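Iltham open day: cable sorting recordings

Version 4, July

What this is
Recordings from the cable sorting demonstration at the Iltham open day. Visitors could watch the two-arm cell sort loose cables into baskets by colour, and could ask the operator to start a run with any mix they liked. Everything recorded during opening hours is included, failed runs too.

Contents
2,622 episodes from 66 sessions. No episode is longer than 60 seconds. Each folder holds the video, the joint positions for both arms and a short text file with the operator's notes.

sostetti/ – morning sessions
brestosano/ – afternoon sessions
kao/ – calibration runs, made before the doors opened

The folder names are the names of the demonstration slots in the printed programme. They have no other meaning.

The task
Cables start in a loose heap on the work surface. The arms pick them up and drop them into the plastic baskets along the back: yellow on the left, black in the middle, red in the teal basket on the right. A run ends when the surface is clear or the time is up. 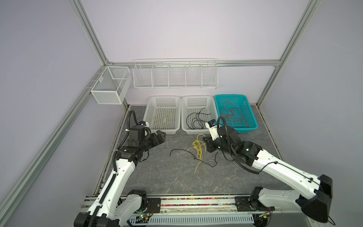

Either arm may take the first cable. The notes file says which one did, and whether the operator stopped the run by hand.

Known problems
Tangled cables often come up together. These runs are marked "double" in the notes – leave them out if you only want single picks. Sound was removed from all files, as visitors were talking close by.

Changes
Version 4 corrects the time stamps in brestosano/. Earlier versions should not be used.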